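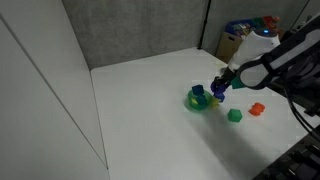 Ticket 2117
Project: Pokley (sorting arm, student robotics club)
Opened by: Zhiqiang Zeng
Status: Closed, with one follow-up
Priority: Normal
Opened: June 22, 2023

Summary

Arm stops partway through the sorting run with a "grip lost" message while it still has a piece in the fingers. Sometimes it does the opposite and carries on to the drop point with nothing in the grip.

What we are trying to do

The task is the one from the Skendell challenge sheet. Loose pieces are set out on the white table, and the arm has to pick them up one at a time and put them in a container. The pieces are mixed on purpose. Some are plain cubes and some are odd shapes with lobes or spikes. The sheet allows stacking in the container as long as nothing falls out before the end of the run.

The pick routine is ours. The motion software is the Bakilana package the club already had, with no changes to it. The pick routine is in the shared folder under pokley/pick.

What happens

1. Arm moves over a piece and goes down.
2. Fingers close.
3. Arm lifts.
4. At the end of the lift, the routine checks finger position and decides if it has the piece.
5. On cubes this works. On the lumpy pieces the check fails even when the piece is held, and the run stops.

The other fault is less common. The fingers close all the way, the check passes, and the arm goes to the container and opens over it. It then marks the piece as placed and moves to the next one, so the score on the screen is higher than it should be.

What we expected

Routine should stop only when the piece is missing, and should not mark anything placed if the fingers came up empty.

Already tried before opening this

Restarted the controller. No change.
Ran the same layout again with the speed cut in half. The false stops were still there.
Swapped the lumpy piece for a cube in the same spot. Passed.
Swapped back. Failed.

Log

Entry 1, Zhiqiang

Pulled the run log. The check compares the finger position to one fixed number, and that number was set in January when we only had cubes. A lumpy piece can be held by one of its lobes, which is narrower than a cube, so the fingers end up further closed than the routine expects. It reads this as a miss.

That covers the false stops. It does not cover the empty grips that pass.

Entry 2, Zhiqiang

Changed the fixed number to a range so that a narrower hold is accepted. False stops on the lumpy pieces went away in the short test. Empty grips got worse, as you would expect with a looser check. Put the old number back for now so the other team members are not working with a half fix.

Entry 3, reply from the mentor desk

Please look at the zero point of the fingers before changing the check again. If the zero is off, "fully closed" will not read as fully closed, and an empty grip can look like a thin piece. Procedure is on the Posside wiki page under gripper setup. Do it with nothing between the fingers and with the arm parked away from the table.

Also, please attach the raw position values next time along with the pass or fail result. It is hard to say much from the result alone.

Entry 4, Zhiqiang

Did the zero procedure. It was off by 2 counts. That does not sound like much, but the gap between fully closed and the thinnest hold was already small. After resetting it, an empty grip reads as fully closed every time I checked.

Put the range back in with the new zero. Lower end of the range now sits just above fully closed. Upper end is a little wider than a cube.

Raw values are in the folder as a text file, one line per pick. Columns are piece type, finger position before lift, finger position after lift, result.

Entry 5, Zhiqiang

Longer test today. Better, but found a separate problem. When two pieces lie close together, the arm sometimes picks up both, or picks one and drags the other along. The check sees a wide hold. If the total is wider than the upper limit, it stops, which is fine. If the second piece is small or only caught at a corner, the hold is still inside the range and it passes.

I don't think the finger position can tell us this by itself.

Entry 6, reply from the mentor desk

Agreed, position alone won't catch a second piece that is only touching the side. Two things you can do without new parts:

Add a pause after the lift, then read the position a second time. If a piece is slipping or turning in the fingers, the two readings will differ. Treat that as a bad grip and put the piece back down.

Change the pick order so the routine takes the most isolated piece first. That leaves the close pairs for the end, when there is more room to push them apart.

Don't raise the grip force to fix this. The spiky pieces get squeezed out sideways when the force is high, and you will be chasing them across the table.

Entry 7, Zhiqiang

Added the pause and the second reading. If the readings differ by more than the limit, the arm lowers, opens, backs up and tries again from a slightly different angle. After a second failed try it skips the piece and comes back to it at the end.

The put-down step needed its own fix. The first version opened the fingers at lift height and the piece bounced. It now goes down to the table before opening.

Entry 8, Zhiqiang

Pick order done. The routine works out the distance from each piece to its nearest neighbor and starts with the largest distance. The code is short, but it needs the camera list to be fresh, so it now asks for a new list after every placement. This makes each run slower. We are still inside the time allowed on the sheet.

One note for anyone else working on this: pieces close to the edge of the container were being counted as already inside it. I made the container zone smaller in the settings file. If you move the container, you have to update the zone too. It does not follow the container by itself.

Entry 9, Zhiqiang

Full test with the mixed set, 100 picks in total, across several layouts. No false stops. No empty grips marked as placed. There were 2 double picks. Both were caught by the second reading, put down and picked again one at a time.

The stack in the container is the weak point now. Blocks go down flat most of the time, but the drop height is fixed, so when there is already something in there the next block is either let go too high or pressed onto the one below.

Entry 10, reply from the mentor desk

Good result. The drop height is a separate matter, so please open a new ticket for it and link this one. Before closing, please make sure that:

The new zero value is saved to the controller and not only in the running session.
The old fixed number is removed from the code, including the copy in the demo script.
The settings file has a comment about the container zone.

Entry 11, Zhiqiang

Zero value saved. Powered off, powered on, read it back, same value.

Old number removed from the pick routine and the demo script. There was a third copy in the test script, removed as well.

Comment added to the settings file.

Cause

The grip check used a single fixed finger position that only suited cubes. The finger zero was also off, so an empty grip could pass as a held piece.

Fix

Reset finger zero using the gripper setup procedure. Replaced the fixed number with a range. Added a pause and second reading after the lift, with a retry. Changed pick order to take isolated pieces first.

How to check if it comes back

Park the arm, close the fingers on nothing and read the position. It should match the saved zero. If it does not, run the zero procedure before touching the code. If it does match, look at the before and after columns in the raw values file and find the piece type where they differ.

Files changed

pick routine
demo script
test script
settings file (container zone, grip range, retry limit)

Follow-up

New ticket to be opened for drop height when the container already has pieces in it. Assigned to Zhiqiang Zeng.

Closed by: mentor desk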